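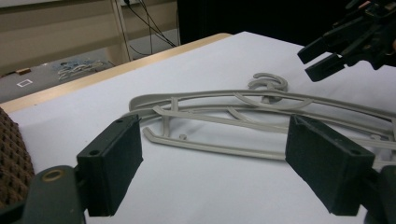 A gray plastic hanger on a white-covered tabletop.

Two charged in Mangate store theft case

Two people have been charged in connection with a string of thefts from clothing and household stores in Mangate and Pemside, county police said in a notice dated 2025-12-01.

The pair face a combined 47 counts, most of them for theft and possession of stolen goods. Police said the thefts go back to April and involved nine stores, including three in the Grestum shopping center. Charges are allegations, and neither person has entered a plea.

According to the notice, officers searched a rented storage unit on Hapeta Road and removed 940 items, many with store tags still attached. Coats and children's shoes made up most of it. There were also small kitchen appliances, boxed bedding and several cases of razor blades. The department is still matching the goods to store records and expects that work to run into the new year.

Detective Irén Bodnár, who led the investigation, said the goods were being sold through online listings and at weekend markets outside the county. Buyers are not being charged. "If you bought something and you now have doubts about it, call us," Bodnár said. "We would like to see the messages and the receipt, if there was one."

Investigators first linked the cases after a clerk in Pemside wrote down part of a license plate. The same plate turned up in parking lot footage from Grestum later that week. Police have not said how the tags and alarms were handled, and they asked store owners not to discuss it publicly while the case is open.

Defense attorney Remigiusz Szczepańska, who represents one of the two, said his client denies the charges and was not a tenant of the storage unit. An attorney for the second person did not return a call before this newsletter went out.

Both were released with conditions. They may not enter any of the stores named in the complaint or contact each other except through their attorneys. If convicted on the most serious count, each could face up to two years in jail.

Stores that reported losses this year and have not heard from the department should send their case number and an inventory list to the property crimes desk at the Mangate station. Owners who never filed a report can still do so at the front counter. Bring sales records if you have them, along with any security video you saved. Recovered goods will be held as evidence until the court allows their release.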